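Pondumley Folding Set: Questions We Keep Getting

Last edited 7 Dec 2019 by Abdelilah Salem

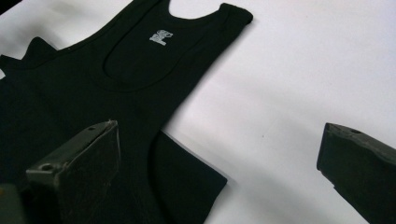

How big is it?
2,418 recorded attempts at handling clothes with a hand-held gripper. Of those, 1,057 passed review. The smaller number is the one to quote. I have seen the larger one on a slide already and asked for it to be changed.

Why did so many get thrown out?
Mostly bad starts and bad endings. People began recording with the fingers already on the cloth, or stopped before letting go. A few were dropped over labels that two reviewers couldn't agree on.

Does a system trained on this know how to fold a shirt?
No. It copies motions that look like the ones it was given. Whether that carries over to a garment it hasn't met is an open question, and I'd be careful with anyone who says it's settled.

Why a hand-held gripper and no robot?
It's quicker, and people need less training. The catch is that a person's wrist gets into positions an arm may not reach. We haven't measured how often that happens. Flakthorpe says it doesn't matter — I'd like to see their numbers.

Are dark clothes harder?
We think so. On a black tank top against a white surface the outline is easy to find, but the folds inside it are faint. Good contrast at the edge tells you very little about how many layers are under a finger. Please don't report one average score for all colors.

Who did the recording?
Six people at Atallah, all right-handed. That is a weakness. Left-handed recordings are planned, with no date set.

Can I add my own recordings?
Send two complete ones first and wait for an answer. Start with the fingers open and clear of the garment, and finish the same way. Don't smooth the cloth by hand halfway through. Don't send only your best tries, either.

Will more examples fix the failures?
Maybe some of them. Stendska wants to double the set in the new year. I would sooner find out what the rejected recordings have in common, and that work starts in December.

Where are the rejected recordings?
Kept, with the reason for each one. Ask and we'll share them.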